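Plostmont Folding Travel Desk, Model 41

Reproduction of a portable writing desk of the type carried by gentlemen travelers in the late 1700s. Built by the Stasiv workshop from drawings by Tymofii Mykhailiuk, based on surviving desks in private collections.

The case closes flat and locks with a brass key. Inside are 11 compartments for pens, seals, wax and letters of introduction. The sloped writing surface is lined in green baize and holds up to 200 loose sheets underneath. A hidden drawer releases from the left side panel.

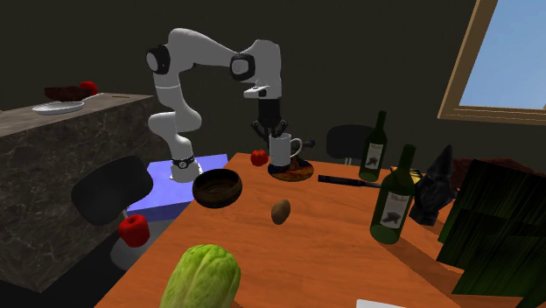 White mug on a patterned round coaster, with a small red tomato to its left.

The finish is shellac over walnut. Do not set hot or wet items directly on the closed lid. Wipe with a dry cloth and wax once a year, in April or before the heating season.

Each desk ships with a printed guide by Jovita Valdovinos on letter writing and road travel in 18th-century Italy. The edition is limited to 800 numbered pieces. Replacement keys and baize are ordered separately under the desk's serial number.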